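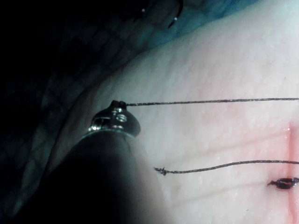
Chapter 4
Does It Work? How We Test a Treatment

Suppose your knee hurts. A friend tells you to rub it with a ginger cream, you do, and a week later the knee feels fine. Did the cream help? Maybe! But sore knees often settle down without any help at all, and people tend to try something new on the very day the pain is at its worst, when it has nowhere to go but down. This chapter is about telling those stories apart, and I think it's the most exciting puzzle in all of health science.

Let's start in the town of Branwood, where the local clinic wanted to know if a short evening walk would help older patients sleep. Its first try was simple. The staff asked 65 patients to walk after dinner through the month of February, then asked them how they were sleeping. Most said "better." Good news, right? Look again, though. The days were getting longer, the patients knew what answer the staff was hoping for, and there was no second group to compare them with (keep that last problem in mind, because we'll meet it again and again).

The second try was much stronger. Patients were put into one of two groups by the flip of a coin. One group walked. The other sat down with a nurse for a friendly chat of the same length. Each person kept a sleep diary, and whoever read the diaries had no idea which group they came from. The gap between the groups shrank to 26 minutes of extra sleep a night, smaller than anyone had hoped for, but a number you could lean on.

The coin flip is a wonderful tool. It spreads out the early risers, the coffee drinkers and the worriers, even the differences you never thought to ask about. It doesn't do this perfectly, especially when groups are small, and Section 4.3 shows how far off luck can take you.

Before You Read On

Find a health claim on a package or in a news story. Write down who was studied, what they were compared with, and how the result was measured. Leave a blank wherever you can't find the answer. You'll come back to this page at the end of the chapter.

Words to Know

Control group: the people who don't get the treatment being tested.
Placebo: a look-alike treatment with no active ingredient.
Blinding: keeping people from knowing who got which treatment.
Random assignment: using chance to place people in groups.

4.1 Compared with What?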